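Quem somos

A Tiltia é uma escola de línguas para adultos, com sede no Porto e um segundo espaço em Braga. Damos aulas de português para estrangeiros, inglês, árabe e alemão. Trabalhamos com turmas pequenas, em horário laboral e pós-laboral, e também com empresas que precisam de formação para as suas equipas.

A escola começou por ser um curso de conversação ao fim da tarde, numa sala arrendada por cima de uma papelaria. Teresa Pinheiro dava português a recém-chegados e Sawsan Zein dava árabe a quem ia trabalhar para fora. Partilhavam a sala em dias alternados e, passado algum tempo, também os alunos: quem vinha aprender português trazia colegas, e quem vinha aprender árabe ficava para praticar com eles. Foi assim que surgiram os encontros de troca linguística, que ainda hoje se fazem nas duas moradas.

O que ensinamos

Os cursos regulares têm 60 horas e correspondem a um nível do Quadro Europeu Comum de Referência, ou a meio nível no caso do árabe e do alemão. As aulas são de duas horas, duas vezes por semana. Antes da inscrição, todos os alunos fazem um teste escrito e uma conversa com um professor, e só depois são colocados numa turma. Quem já estudou a língua há muitos anos costuma ficar um nível abaixo do que esperava — pode pedir para mudar até à terceira aula, se houver vaga.

Os cursos intensivos realizam-se em junho, todas as manhãs, e são procurados sobretudo por quem chega para começar a trabalhar ou a estudar depois do verão. Temos ainda aulas individuais, com horário combinado diretamente com o professor.

O programa Sevus é a nossa oferta para empresas. Inclui um diagnóstico inicial, um plano por grupo e relatórios de assiduidade enviados ao departamento de recursos humanos. As aulas podem decorrer nas instalações da empresa ou nas nossas.

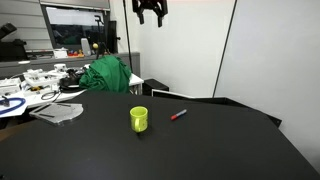

É preciso comprar manual?

Nos cursos regulares, o manual está incluído no valor da inscrição e é entregue na primeira aula. Nas aulas individuais, os materiais são preparados pelo professor e não têm custo adicional.

A equipa

Teresa Pinheiro é diretora pedagógica e coordena o português para estrangeiros. Continua a dar aulas ao nível A1, que considera o mais difícil de ensinar bem. Sawsan Zein coordena o árabe e é responsável pela formação interna dos professores. Todos os professores têm formação superior em ensino de línguas ou área próxima e assistem a aulas de colegas pelo menos uma vez por período.

A secretaria trata de inscrições, certificados e pagamentos. Os certificados de frequência exigem presença em três quartos das aulas; os de aproveitamento dependem também do exame final. O prazo de emissão é de dez dias úteis.

A biblioteca Dabbas

No espaço do Porto existe uma pequena biblioteca de empréstimo, a que chamamos Dabbas. Tem leituras graduadas, dicionários, contos em edição bilingue e uma estante de banda desenhada que é a mais requisitada. Os alunos inscritos podem levar dois livros de cada vez, por três semanas. Aceitamos doações em bom estado, exceto manuais escolares.

Onde estamos

A morada principal fica na Rua Tikura, 102, no Porto, no segundo andar. O edifício tem elevador. A secretaria funciona de segunda a sexta, das dez às dezanove, e fecha à hora de almoço em agosto. Em Braga só há atendimento presencial nos dias de aulas — convém ligar antes.

As inscrições para os intensivos de verão estão abertas até 31 de maio. As dos cursos regulares abrem duas vezes por ano, em setembro e em fevereiro, e as turmas arrancam com um mínimo de cinco alunos. Quando uma turma não abre, o valor pago é devolvido na totalidade ou fica como crédito para o período seguinte, conforme o aluno preferir.

Página atualizada na terça-feira, 15 de fevereiro de 2022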